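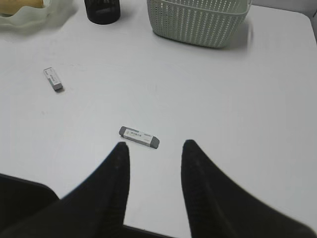

件名: Re: 外部サイトからの流入と公開直後の再生数について
差出人: Shabnam Ghumman
宛先: チャンネル運営メーリングリスト
日付: 2021年8月24日

Ghummanです。返信が遅くなりました。

Zeeshan Parachaさんの投稿:
> Wemettiのチャンネルで、新しい動画を公開した直後にブログへ埋め込むのを
> やめようかと考えています。埋め込みから来る人は最初の数十秒で離れる
> ことが多く、平均視聴時間が下がって見えます。
> 先月の動画は再生が948回、そのうちブログ経由が800回でした。
> 検索や関連動画からはほとんど来ていません。
> 埋め込みが悪いのか、動画そのものが悪いのか、判断がつきません。
> 同じようなことを試した方はいますか。

Jukbyの料理チャンネルで似たことを試したので、書いておきます。

うちではブログの記事に動画を埋め込む時期を、公開当日と公開10日後の二通りに分けました。題材や長さはなるべくそろえましたが、完全に同じ条件にはできていません。季節の影響もあると思います。

結果として、公開当日に埋め込んだ動画のほうが最初の再生数は多くなりました。一方で、関連動画からの流入には見てわかるほどの差は出ませんでした。平均視聴時間はたしかに当日埋め込みのほうが短いのですが、流入元ごとに分けて見ると、検索から来た人の視聴時間はどちらもほぼ同じです。全体の平均だけが、ブログ経由の人に引っ張られて下がっていました。

ですので、まず流入元別の視聴時間を出してみてください。管理画面の「トラフィックソース」で外部を除いて比べるのが早いです。そこで検索や関連動画の視聴者も早く離れているようなら、冒頭の作りを見直したほうがいいと思います。外部だけが短いなら、埋め込みをやめても再生が800回減るだけで終わるかもしれません。

それと、記事のどこに動画を置くかでも違いが出ました。記事の先頭に置くと、再生を押してすぐ本文に移る人が多いようです。手順の説明の途中に移したところ、離脱は少し減りました。BukhariのHwa-young Nohさんも以前このリストで同じようなことを書いていたと思います。過去ログで「埋め込み位置」を検索すると出てくるはずです。

自動再生は切ってありますか。以前、うちのブログのテーマが勝手に有効にしていたことがあり、しばらく気づきませんでした。自動再生だと数字の意味がだいぶ変わるので、先に確認したほうがいいです。

もう一点、投稿の間隔について。Parachaさんは週に2本と書いていたことがありましたが、今も同じ頻度でしょうか。1本目の動きが落ち着く前に2本目を出すと、どちらの数字を見ているのかわかりにくくなります。比べている間だけでも間隔を空けると、後で表にするのが楽です。

うちの集計は表計算のファイルで残してあります。列の名前が社内向けのままで読みにくいのですが、それでよければ個別に送ります。Bushra Mengalさんからも欲しいと言われているので、今週中に日付の列だけ直しておきます。

11月にもう一度、今度は短い動画だけで同じ比較をするつもりです。Gikikの埋め込み用プラグインに替える予定もあるのですが、同時にやると原因が分けられないので、プラグインは後に回します。

Shabnam Ghumman
Jukby 動画担当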